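Lost for a pattern

Wallpaper is back, again. It never quite left, but walk down any street of small shops this spring and there it is. Behind the till. Inside the cupboard doors. Up the stairs to the loos. Nine years of grey paint and now everyone wants roses.

I started with a roll of Segers. Old stock, found at the back of a closing-down shop in Irau, half price, no returns. Pink flowers on cream, a bit of green. The sort of thing that hung in my gran's back bedroom and was picked at, slowly, by bored children. One roll does not do a room. One roll does a chimney breast if you are careful. I was not careful.

So, back for more, and no more to be had. Which is how I ended up ringing Plument, who still print small runs and will match an old pattern if you send them a decent scrap. The minimum is nine rolls. Fair enough. The smell of the ink comes down the phone, or I imagined it did.

What struck me was how many people are asking for the same few things. Roses. Ivy. Fake brick. Fake brick above all, and it used to be a joke. A pub thing, a teenage bedroom thing, peeling at the corners by Christmas. Now it comes in blue and green and a sort of wet slate, and it goes up next to florals without anybody blinking. Hard lines on one side, petals on the other. It shouldn't work and mostly it does.
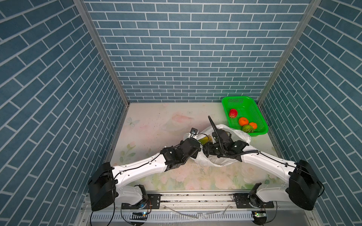

Blue-grey brick on three sides, pink and white roses underfoot.

The trick, if there is one, is scale. Small bricks want a big loose flower. A tiny sprig next to a tiny brick just looks like static, and you'll have a headache by teatime. Keep one of the two pale. Don't match the colours exactly, ever, it looks like a hotel.

And hang it straight. Brick shows everything. A floral will forgive you a wonky wall, brick wont. Plumb line first, then the middle strip, then out to the corners. Old houses have no right angles, so decide early which corner gets the bad join and put a bookcase there.

Paste the wall if the packet says so. Paste the paper if not. I read the packet afterwards, of course.

Cost is the other thing. Zenum does a wipeable range for 200 a room, mine being a small room, and the Plument rolls came to 300 once I'd added lining paper and a new brush. More than paint. A lot more than paint. But paint doesn't give you somthing to look at when you're on hold to the gas people.

Samples are the cheap way in. Ask for big ones, tape them up, leave them a week. Look in the morning and then with the lamps on. Two of my favourites were gone by the second evening, one of them turned a nasty mustard under the bulb.

The Segers is up now, all of it, including the strip I cut short and patched behind the door. The new rolls are due at the end of May and I still haven't stripped the landing.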